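Studio Assistant, Part Time (Evening and Weekend Classes)
Flindow Community Art Studio

Location: Pultatance
Hours: 17 per week, during term
Reports to: Gemechu Nigatu, Studio Manager
Closing date: 22nd June

About the job

Flindow runs drawing, painting and printmaking classes for adults and teenagers. Most of our students have never taken an art class before, or took one at school and have not picked up a brush in years. Classes are small and the teachers are working artists paid by the session.

We need a studio assistant to set up the rooms, look after the materials, check students in and help the teacher during class. You would also be the person who answers the phone and email on the evenings you work. The last assistant left to start a degree, and the job is open from the beginning of the next term.

It is a practical job. You will be on your feet for most of a shift. There is lifting (boxes of paper, folding easels, buckets) and a lot of washing up.

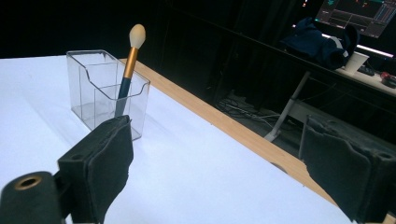

What you will do

Open the studio before the first class and lock up after the last one.
Put out tables, easels, paper and paint according to the teacher's setup sheet.
Check students in, take payment for drop-in places and add new students to the mailing list.
Help students find what they need during class. You will not be expected to teach, but people will ask you questions about paint and paper, and you should be comfortable saying "I'll check with the teacher."
Wash, dry and put away brushes, rollers and palettes.
Keep the stock list up to date and tell the studio manager when something is running low. We order through Gudeta, and orders have to be in by noon to ship the same day.
Clean the sinks and empty the traps once a week.
Hang and take down student work for the end-of-term show.
Fill in the kiln log on nights when the pottery group is using the back room. You do not need to know how to fire a kiln. The pottery tutor does that.

What we are looking for

You must:
Be 18 or over.
Be able to work evenings and at least one weekend shift.
Be reliable about time. A late opening means a room full of people standing on the sidewalk.
Be patient with beginners, including nervous ones.
Be able to lift and carry up to 40 pounds, or talk to us about how we could adjust the job.

It would help if you:
Have worked or studied in a shared studio, school art room or workshop.
Know the difference between watercolor, gouache and acrylic and how to clean up after each.
Have used Devaton, our booking system. We can train you on it, and it takes most people a couple of shifts.
Have a current first aid certificate. If you don't have one, we will pay for the course.

You do not need an art degree. Two of our past assistants came from restaurant kitchens and both were very good at it.

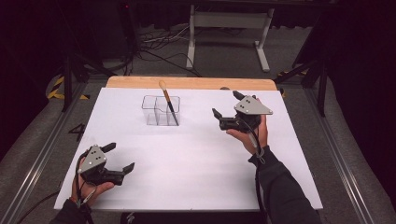 Pay and benefits

The pay is $408 a week before tax, paid every two weeks by direct deposit. You are paid for setup and cleanup time as well as class time. If a class is canceled with less than a day's notice, you are paid for the shift.

You can take one class per term at no cost, as long as there is a place left a week before it starts. You can also use the studio for your own work when no class is booked, and buy materials at the price we pay for them. Each assistant gets a shelf and a flat file drawer.

The studio closes for two weeks in December. Those weeks are paid. Other time off should be taken between terms where possible. If you need a night off during term, let Gemechu know as early as you can so a substitute can be found.

About the building

We are on the second floor of a former print works. The studio covers 1,616 square feet and is divided into a main room, a back room and a small office. There is a freight elevator that passengers can use, and an accessible restroom on our floor. Street parking is free after 6 p.m. The nearest bus stop is across from the main entrance, and the last bus leaves after our latest class finishes.

The main room gets warm in summer. There are fans but no air conditioning.

How to apply

Send us a resume and a short letter, one page or less. In the letter, tell us which evenings you can work and describe a time you had to keep a shared space in order. Please don't send a portfolio. We won't be looking at them for this job.

You can apply by email or leave an envelope at the office during class hours. We will reply to everyone who applies, usually within a week of the closing date.

Interviews take about half an hour and are held at the studio. We will show you around first. People we would like to take further will be asked to do one paid trial shift alongside a current assistant before we make an offer.

If you need anything changed for the interview or the trial shift, say so when you apply. Questions about the job can go to Gemechu Nigatu at the studio office.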